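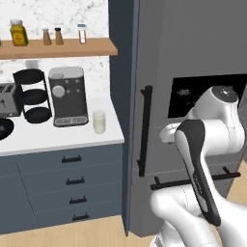

Lists > Kitchens and Catering > Archive > July

Search this list
Search by subject, sender or word Go

Re: The arm at Sustimside – what has it done to your rota?

July, 4.40 pm
by Hongmei Deng

Hello all, and hello especially to those of you at Brurnenberg, who I gather had a long meeting about this over lunch and came out with more questions than you went in with. I've had a cup of tea and the shift is over, so I'll try to answer properly.

The message I'm replying to came from the Brurnenberg kitchen. I've kept the middle of it and trimmed the rest:

> We have been told we are next after Sustimside and that the
> arm will start on the fridge and the worktop, same as yours.
> What we would like to hear, from somebody who works beside it
> and not from Ritchie, is what happens to the people. Do hours
> go? Does the early person still come in early? Two of our team
> have been here 16 years and they are not sleeping well over it.
> Also, is it true you have to practise the whole thing on a
> computer first? Some of us are not very good with computers.

Hours first, as that's what everyone asks. At Sustimside no contracted hours have gone. What did go was the overtime on the early turn, and I'd be doing you no favours if I skated over that, as one of my colleagues had come to rely on hers and it was a real loss to her. We raised it, and after a good deal of back and forth she was given the stock ordering, which carries a small allowance. It didn't make up all the difference. If I were you I'd ask about overtime now, in writing, before anything is bolted down, because we only thought to ask once the new rota was already on the wall.

The early person does still come in early, but three quarters of an hour later than before. The arm gets the fridge open and starts bringing out what's on the morning list, and whoever is on does the checking, the dates, the hot drinks and the talking to people. I had expected to miss that first quiet stretch by myself and I do, a bit. My knees don't miss the freezer drawer at all! I used to be up and down to ours all morning, and I'm not as young as I was when I started.

Now, the computer part. Yes, it's true, every job gets run in the simulated kitchen before we try it in the real one, and no, you needn't be good with computers. I'm certainly not. Ritchie's people (their trainers are very patient, I'll say that for them) drive the thing while you sit beside them and say what's wrong. Ours had the blue-grey units and the tall fridge with its freezer drawer underneath, the toaster, the coffee machine with the round white dial, and the little shelf of jars and shakers above. The arm would reach for the fridge and we'd say, no, nobody would stand there, you'd be in the way of anyone coming through with a tray. And they would move it and run it again. We went through 118 runs of the fridge job alone before it was signed off, and I was sitting in for a good half of them with my flask and my notebook.

What I hadn't bargained for was how much of our work we'd never said out loud. You know which door needs a firm pull. You know a glass of something milky left on the worktop by the coffee machine means somebody is coming back for it, so you leave it be. The trainers hadn't any way of knowing that sort of thing, and why would they? So half of those sessions were us explaining our own habits to one another – and arguing, I'm afraid, because it came out that I put the shakers back one way round and everyone else does the other.

So please do send your 16-year people to those sessions, both of them if you can. There was talk here of sending only the supervisor, to save on cover, and I'm very glad we dug our heels in. The two who sat in are far easier about the arm now than the ones who met it for the first time on the day it was switched on. They were also paid for the time, which I'd get agreed beforehand.

Some smaller things, in no order at all.

The Cimel sheets, the laminated ones with the stop procedure, are worth reading through together. Ours were put up behind the door where you couldn't see them with the door open. Ask for 3 copies at least.

Anybody can stop the arm, and you should have everyone do it once, early on, so that it isn't a frightening thing. Our agency cover hadn't been shown, and she stood and waited politely for it for ten minutes, poor soul.

It is slow. I say this kindly. For the first few weeks we kept stepping in and doing the job ourselves, and then the log showed the arm as idle and we got a puzzled phone call. If you're going to take over, press the button that says so.

And people do grieve a little. I don't know a better word. One of the porters told me he felt silly being upset over a fridge door, and I said I didn't think he was silly, it was his fridge door for a long time. We had a proper sit-down about it after the first month, with cake, and I'd recommend the same. There were things said over that cake that would never have come up in a staff meeting.

I've still got my notebook from the run sessions, 50 pages of it, mostly legible. If one of you wants to come over and borrow it, you'd be welcome, and you could stay for a morning and see how we share the work out. Best to come after the breakfast rush. Let me know how many of you there'd be and I'll sort out parking, which is dreadful on our side until the road is finished.

Somebody also asked about gloves and I'm afraid I don't know the answer. I'll find out and write again.

Warmest wishes to you all,
Hongmei
Sustimside kitchen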